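Prurkville Open, round two: was the drop on 15 right?

Forum: Tour and Regional Events

fairwaydan66
Posted 23 March 2021

I watched the second round from the bank behind 15 and I still don't understand the ruling. Sibiya's tee shot went into the red penalty area on the right. The walking official let him drop on the far side of the creek, up near the cart path, and he got it on the green from there and made par. From where I was standing the ball crossed a good 40 yards further back. He won by one.

tee_box_marge
The official was with the group and you were on the bank. I'd go with the official.

fairwaydan66
The official was on the left side of the fairway when the ball was hit. I was closer to the creek than he was.

Oldhickory
You don't have to know exactly where it crossed. The player makes a reasonable estimate, and if the estimate was honest it stands, even if somebody shows later that it was off. Lwazi Sibiya asked both of his playing partners before he dropped. Neither one objected.

puttsfordough
Side question, did they move the tees up on 15? The card in September had it a lot longer.

tee_box_marge
Yes, they used the forward tee all week. The back one is being rebuilt.

Oldhickory
Shorter hole, same creek. Most of the field laid up anyway.

lakeshore_lefty
I was marshaling on 16 so I only saw the end of it. What bothered me more was the pace. They waited on our tee for a long time while that drop got sorted out, and the group behind caught them. No warning was given that I heard of.

fairwaydan66
That's a fair point. But pace didn't decide the tournament and the drop might have.

puttsfordough
Lappalainen three-putted the last. That decided the tournament.

tee_box_marge
Agree with puttsfordough. He had it from 15 feet and ran it well past. You can't blame a creek for that.

fairwaydan66
He wouldn't have needed to be aggressive with it if he was tied.

Oldhickory
You can do that with every shot anybody hit all week. The ruling was made on the course and the card is signed. It's over.

lakeshore_lefty
Does anyone know if the Zurkero stream is still up? It would show the tee shot at least.

puttsfordough
It's up but they cut to the Okeo leaderboard right as he swings. You see the ball again after the drop. 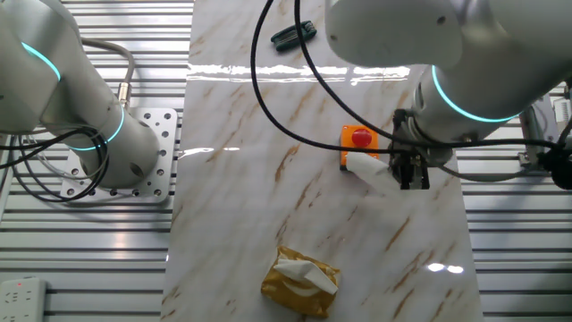 Other threads in Tour and Regional Events

Prurkville parking and shuttle times for the weekend
Last reply by tee_box_marge

Best place to watch if you can't walk all 18
Last reply by Oldhickory

Soft spikes on wet greens, still worth it?
Last reply by puttsfordough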